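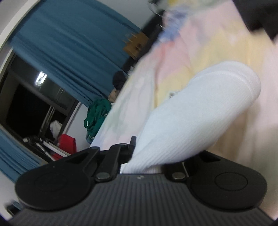
When will the Prustow branch library reopen to the public?

The branch reopens on Monday, 22 June 2020, at 9 a.m., with limited hours during the first two weeks.

Search this site Enter keyword Go

PRUSTOW, FOR IMMEDIATE RELEASE. The Feng Library District announced today that its Prustow branch will resume in-person service after a renovation of the main reading room and the children's wing. The work was carried out by Skovik Building Services under a contract awarded last October.

The renovated branch provides 97 reading seats and 2 enclosed study rooms, which may be reserved by cardholders for up to three hours per day. Shelving in the children's wing has been lowered, and the entrance on Nononov Street now has a ramp and automatic doors. The district has also added 1,203 titles to the branch collection, including 700 in large print.

Overdue charges on items borrowed from the Prustow branch before the closure will be waived if the items are returned by the end of July. Returns are accepted at the front desk or in the outdoor book drop at any hour. Holds placed during the closure will be kept for 14 days after the reopening.

Evening hours will resume in the third week. Story time and the adult reading group remain suspended until further notice, and registration for both will be posted on the district website. Residents who need a new or replacement card should bring proof of address.

Media inquiries: Feng Library District, Communications Office
Contact | Copyright 2020 Feng Library District | Back to top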